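How a Tree Writes Its Diary
A reading page for curious children, from the Enell Children's Science Corner

Do you have a wooden table at home, or a wooden door, or maybe a wooden spoon? Go and look at it closely. You will probably see lines. Some of the lines are straight, and some of them bend like small rivers on a map. We call these lines the grain of the wood.

Where do the lines come from? A painter did not make them. The tree made them when it was growing, and it needed many years for this work.

A tree grows in two ways

When you grow, all of you grows. Your arms become longer, your feet become bigger, and your old shoes hurt. A tree is different. It grows taller only at the tips of its branches. If you cut a small mark in the trunk at the height of your nose (please do not do it, the tree does not like it), the mark will still be at the same height after ten years. Only your nose will be higher.

But the trunk also becomes thicker. Just under the bark there is a very thin layer that is alive. It is called the cambium. You can say it like this: KAM-bee-um. The cambium makes new wood on its inner side and new bark on its outer side. So every year the tree puts on one more coat of wood, and it never takes the old coats off.

Light wood, dark wood

In places with a warm summer and a cold winter, the tree does not work at the same speed all year. In spring there is usually a lot of water in the ground, and the tree is in a hurry to grow. It makes big cells with thin walls. This wood looks lighter. We call it earlywood.

Later in the summer the tree becomes slower. Now it makes small cells with thick walls, and they are packed close together. This wood often looks darker, and its name is latewood. In winter the tree rests and makes no new wood at all.

One light part and one dark part together are one year. If the tree is cut down, you can see the years as circles on the stump. They are the famous tree rings. In the middle is the time when the tree was a baby, and next to the bark is the last year of its life.

In some warm countries, where the weather is nearly the same in every month, the trees may have rings that are very hard to see, or no clear rings.

Why circles become lines

Now comes a question which I also asked when I was a child. If the rings are circles, why does a table have lines and not circles?

Think of a leek, or a long green onion. If you cut it across, like you do for soup, you see circles. If you cut the same leek along its length, from the top to the bottom, you see long lines. The layers are the same. Only your knife went another way.

A board for a table is normally cut along the trunk. The saw goes through all these coats of wood from one end to the other, and each coat leaves a line. When the saw passes close to the middle of the trunk, the lines are quite straight. When it passes nearer to the outside, it touches the round coats only a little, and then we get curves, waves and long ovals. Trunks are also not perfect like a pencil. They lean and they have bumps, and every bump changes the picture.
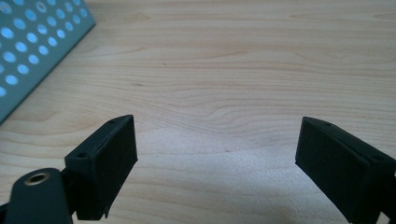

Wavy lines and long ovals in a pale wooden tabletop.

What about the dark round spots?

You have maybe seen a brown spot in a board, like an eye. It is a knot. A long time ago a branch started there. The trunk became thicker every year, and it grew around the bottom part of the branch and closed it inside. The grain has to go around the knot, the same as water goes around a stone in a stream.

A knot is harder than the wood next to it. Carpenters know this well, because their tools can jump or become dull when they meet one. Sometimes the knot is dead wood and it is not joined to the rest. Then it can fall out, and there is a hole in the board.

Reading the diary

People who study tree rings have a long word for their work: dendrochronology. The first part comes from the Greek word for tree, and the middle part comes from the word for time.

What can they read? A wide ring often means a good year, with enough rain and enough sun. A narrow ring can mean a dry year, or a year when insects ate most of the leaves. A black scar can be from a fire. Sometimes the rings are narrow for many years and then suddenly wide. Maybe a big neighbor tree fell down, and the small one finally got light.

They do not need to cut the tree for this. They use a thin hollow drill and take out a little stick of wood, not thicker than a pencil. The rings are on this stick like stripes on a sock.

Some trees have a very long diary. An oak can live for 325 years and more. There are giant sequoias older than 3000 years, and they are still making a new ring.

Try it yourself: the Pickering stump

In the park at Pickering there is a big stump next to the path, and its sign says that it has 482 rings. You do not need such a big one. Any stump or a thick piece of firewood is good. You need a soft brush, some pins with colored heads, and an adult to come with you.

1. Brush the dirt away from the top of the stump.
2. Find the center. It is often not really in the middle!
3. Go outward from the center and put a pin in every tenth dark ring. If you reach ten pins, the tree was 100 years old there.
4. Now look for the ring from the year you were born. For this you must start at the bark and go in, and you must know when the tree was cut.
5. Find the widest ring and the narrowest ring. What do you think the weather was like?

If you have no stump near you, put a sheet of thin paper on a wooden board that feels a bit rough. Rub it softly with the side of a crayon. The grain will come through on your paper, and you can hang it on the wall.

Words to remember

Bark: the outer skin of the tree.
Cambium: the thin living layer under the bark that makes new wood.
Grain: the lines and the direction of the wood.
Knot: the place where a branch was growing.
Stump: the part that stays in the ground when a tree is cut.

Next reading page: Why do leaves become red?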